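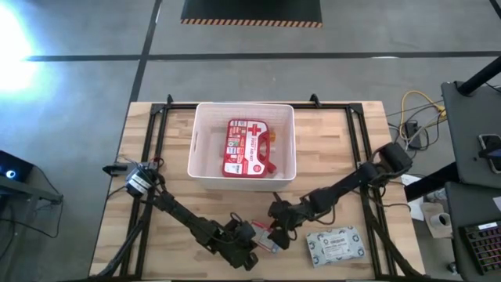
Kustcombe Outdoor Club – Lodge and Equipment Section

Review: Vurnus 400 lockable medicine cabinet
Posted 4 March 2024

Price paid: $105 from Plalleleo, plus freight
Where it lives: lodge kitchen, on the wall beside the pantry
Time in use: one full winter and most of a summer

The lodge has had a medicine shelf for as long as the current kitchen has existed. It was the top shelf of the pantry, above the tea towels, and it held whatever people had left behind. When we did the October clean-out we found cough syrup that had gone solid at the neck, several half-used tubes of antiseptic cream and a strip of tablets with no box and no name we could read. Families with small kids use the lodge most school holidays. A chair and the pantry's lower shelf were all it took to reach the lot.

We looked at three options: a lockable tub, a steel cash-box style chest, and a wall cabinet. We bought the wall cabinet. The tub was the cheapest and would have done the job at home, but in a building where strangers share a kitchen, things that can be picked up get moved. Our last torch is still missing.

What you get

The Vurnus 400 is a powder-coated steel box 400 mm wide, with one door hinged on the left, two adjustable shelves and a shallow rack on the inside of the door. It comes in white or a pale grey. Ours is white. It arrives assembled, apart from the shelves and the door rack, which clip in. The carton also has two keys, a paper drilling template, four screws and four wall plugs.

There is no mirror. I mention it because the retailer's page had one in the main photo and the small print further down said otherwise. If you want a mirror, Vurnus sells a different model.

Finish is good for the money. The folded edges on ours were smooth and the paint covered the inside corners properly. The door had a slight twist when it came out of the carton and sat proud at the bottom. Once the cabinet was screwed flat to the wall it pulled in and has closed properly ever since.

Putting it up

Throw away the plugs. They are soft plastic and two of them spun in the hole. The lodge kitchen is plasterboard over hardwood studs, and the studs did not line up with both sets of holes, so we put one side into timber and used metal hollow-wall anchors on the other. The holes in the back of the cabinet are 4 mm, which is tight for most anchors that I would trust. I opened them out with a step drill and touched up the bare metal with a dab of enamel.

The paper template is accurate, but it gets a crease down the middle from being folded in the carton and the crease will throw you out if you don't tape it flat first. Use a level. A steel box with a straight top edge next to a pantry door shows up every error you make.

Mounting height took more discussion than anything else. We went for a height where an average adult can see the top shelf without a stool and a primary-school child can't reach the lock. The instructions give no advice on height at all. Keep it away from the stove and the kettle. Ours is on the far side of the pantry, on an internal wall, out of the afternoon sun.

The lock

This is the part most people will care about, and it is the weakest thing about the cabinet. It is a small cam lock of the sort fitted to office drawers. It will stop a child and it will stop a casual rummage. An adult with a screwdriver would be through it quickly. For our purpose that's acceptable, and I would not store anything in it that needed real security.

The key action was gritty from new. A puff of graphite fixed it. Do not use oil. One winter of kitchen grease and flour dust would turn it to paste.

Both keys are identical and unnumbered, so if you lose both you are replacing the lock. It is a standard size and a new one can be had at most hardware shops. We keep one key on the lodge leader's ring and the other in the coded key safe by the front door. That arrangement has worked, with one lapse when the ring went home to town in somebody's jacket.

A combination version exists and costs more. Shiferaw makes a similar cabinet with a four-wheel combination as standard. I have used one at another lodge and didn't like it. The numbers are tiny, the wheels are stiff with cold fingers and in poor light I needed a head torch to read them. With a sick kid at two in the morning I would take the key.
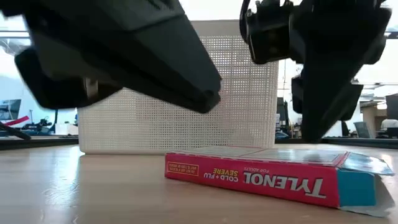 Kedir Ambaye wrote in to say he would argue the other way on the lock. Keys go missing in shared buildings, he says, and a combination can be passed along over the phone or written in the leader's notes. His own place has had a Shiferaw for several seasons with the code changed at the start of each, and the only complaint has been the small numerals, which he filled in with white paint marker. He also thinks I was unfair to the lockable tub, and points out that you can run a cable through the handle and round a shelf bracket.

Both fair points. The paint marker is a good idea and I would do it on day one if I owned the Shiferaw. I still prefer a key at our lodge, where phone reception drops out whenever the weather is bad enough for people to be unwell indoors.

Space and shelves

The shelves adjust in fairly coarse steps. With both in, the gaps suit standing bottles at the bottom and cartons laid flat above. A packet of cold and flu tablets goes in flat with no trouble. Tall pump bottles only fit if you take the upper shelf out or park them at the bottom with the lower shelf raised.

Depth is the limit. Our large hard-case first aid kit doesn't go in, and we didn't want it to. A first aid kit should never be behind a lock. Bandages, dressings, splints and the snake bite gear stay in the kit on its open hook by the back door, with a sign, and the cabinet holds only what you'd swallow or what a toddler shouldn't get hold of. If you are buying this as a place to store a first aid kit, buy something else.

The door rack is handy for thermometers, tweezers and the dosing syringes that otherwise vanish. It is a light wire thing and the clips let go if you load it with anything heavy. Ours fell off twice in the first month. It hasn't since we moved the sunscreen elsewhere.

Steel shelves are noisy. Every bottle put back at night sounds like a dropped spanner. I cut a piece of non-slip drawer liner for each shelf and that cured it. Liner also stops things sliding when the door is shut hard.

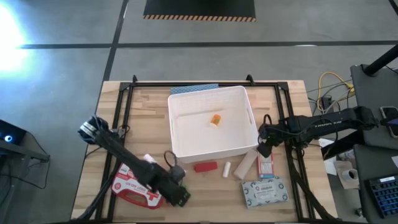

KUSTCOMBE OUTDOOR CLUB / LODGE AND EQUIPMENT SECTION / REVIEWS

Heat and damp

Most tablets want to be kept cool and dry, and a lodge kitchen is neither on a full weekend. I was worried about condensation inside a steel box in winter, when the building goes from freezing to stuffy within a few hours of the heater being lit. We left a cheap humidity card inside from June to the end of the season. It changed colour on the first night of a couple of big weekends and changed back by the next afternoon. No rust so far, including at the holes I drilled out.

Cartons got slightly soft over winter but the blister packs inside them were fine. We now put loose cartons in a small open tray on the shelf so they can be lifted out together. Leave everything in its original box. The box has the dose, the warnings and the expiry date, and a bare strip of tablets has very little of that once a few have been popped.

Anything that needs a fridge goes in the fridge, in a lidded container with the owner's name on it. That is the owner's responsibility and the cabinet does nothing for it.

How we run it

There's a sheet taped inside the door listing what the club supplies. The list is short: paracetamol for adults, children's paracetamol, an antihistamine, rehydration sachets, antacid. Leaders do not hand out prescription medicine and visitors are asked not to leave any behind. Cold and flu mixtures get a line of their own on the sheet, in capitals, reminding people to check whether paracetamol is already in them before taking more. Many of them do contain it and it's an easy mistake to make when you feel rotten. If in doubt, ring a pharmacist or the Poisons Information Centre. The number is on the sheet too.

Everything is checked every 12 months, at the October clean-out. Expired stock goes back to the pharmacy in town and never down the sink or into the lodge septic.

What I'd change

Bigger mounting holes, or proper keyhole slots.
Decent wall anchors, or none at all and a dollar off.
A third key.
A lip on the front of the shelves. There is a fold but it's too low to hold a round bottle on its side.
Some guidance on mounting height in the instructions.

Would we buy it again

Yes, at this price. It is a plain steel box with a basic lock and it has fixed the problem we had. Allow an hour for fitting and buy your own anchors before you drive up. For a house with no shared kitchen I would look at a lockable tub on a high shelf first and save the difference. For a lodge or a share house, the fact that it's screwed to the wall is worth paying for.

The same cabinet in grey is a bit cheaper at Plalleleo when they have it. Members wanting to look at ours before buying can get the key from the leader on any lodge weekend. Please put it back on the ring.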